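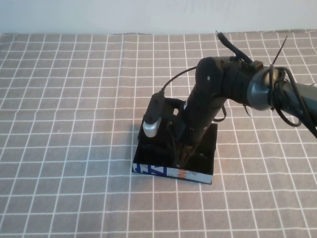
**Gestard presents the Clamanex table cover line**

FLENDECK, November — Gestard today announces a new line of tablecloths for work tables and home use. The first model is gray, with a grid of thin white lines, so it is easier to place boxes straight when packing. The line has 58 sizes, and custom lengths can be ordered up to 300 cm.

Sales start on Friday in the Krajewska store and by mail. Shops can ask for fabric samples — these are free of charge — from the Gestard sales office.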